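Open workshop at Karkeo
10 July 2022

The Karkeo shared workshop opens its doors to the public twice a year, in January, when you can see your breath in there, and in summer, when you can't breathe at all. I went in summer. Entry was free, the coffee was 2 euros, and the coffee was the first sign that these people spend their money on motors.

It occupies the back half of an old dairy on the Dedar road, past the tyre place. The front half is pottery. The two halves share a toilet and, I gathered from the notices on its door, very little else.

I had come for the arm. The members have been building a robot arm for two winters, to fetch things out of cupboards, and they call it the Csizmadia, after the street where the first one was dropped down a stairwell. It is bolted to a trolley by the window. The shoulder is bought, the elbow is printed, and the wrist is on its fifth design, the earlier four being kept in a biscuit tin that is handed round with some pride.

The build cost so far is chalked up on the wall: 3,050 euros. Next to it someone has chalked the original estimate, which was 100. I admired the honesty and thought of my own shed.

At noon they ran it. The task was to open a cupboard door, and the arm went about it like a man looking for a light switch in a hotel. It found the handle on the third go, pulled, and brought the trolley to the cupboard instead of the door to the trolley. There was applause. The trolley now has brakes on the shopping list.

Most of the practice is done in simulation — a cupboard that exists only on the computer can be walloped all night without upsetting the potters. They let visitors sit at the desk and watch, and I stayed far longer than I meant to.
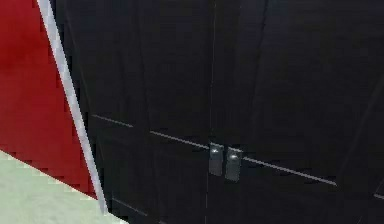 The software side goes by the name of Wedberg and has its own small faction, who sit facing away from the metalwork. Their complaint is that the real hinges are stiffer than the ones in the program. The metalwork side's complaint is that the program has never had to find a spanner. Both seemed to me to be right, and I said so to each of them separately.

I left with a leaflet and a rejected wrist, number three, which now holds my pens. Membership is 31 euros a month including electricity. Bus stop opposite, hourly until six. Take your own coffee.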